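An arm for the old computers

The workshop in Udton is open in the evenings, and on most of them you find Viola Marchetti at the far end, teaching a robot arm to take memory out of old computers and put it back in.

She began the project in August, after a school gave the workshop 65 desktop machines it no longer wanted. Somebody had to open each one, test the memory, change what was bad and close it again. Viola did the first 12 by hand. After this her thumbs hurt and she started to think about the arm.

The arm is called Ramik. The name was first a joke about RAM, but it stayed. It came second-hand and without a manual, and Viola wrote its control program herself, in a language she was learning at the same time. The program is called Flirkov, and she doesn't want to explain why.

To hold a memory module is not difficult. To push it in is the hard part. The module must stand straight over the slot, the notch must be on the correct side, and then it needs more force than most people expect. If the force comes at a small angle, the module sits down at one end only, and the computer will not start. A person feels this in the fingers. Ramik has to be told.
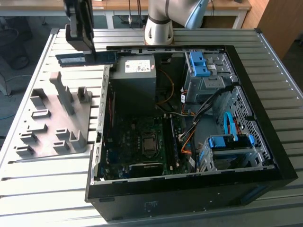 Marianna Zawadzka thinks the arm is a long way round to a short job. With a screwdriver and a cup of tea, she said, she could do the whole pile before Ramik had learned the first model, and she would have somebody to talk to while she did it. But she also said that she comes to look at it every week.

Viola does not argue with this. She has made 168 attempts with the present version of the program, and almost 400 if you add the earlier ones, and she writes down each of them in a school exercise book. Many pages have only one word, "crooked".

What helped most was a small change. In the old version the arm went down in one movement. Now it goes down until it touches, stops, makes a very small movement from side to side, and only then pushes. She got this idea from watching her neighbour Negri put a key in a stiff lock.

The printed holders took longer than the program. A part must wait in the same place each time, or the arm closes its fingers on air. Her first holders were too tight — the module came up and the holder came up with it. She made the walls thinner and cut a slope at the top, and this was enough.

Next she wants to try the latches at the ends of the slots. For the moment she opens them with her own finger before each attempt, and writes this in the exercise book too.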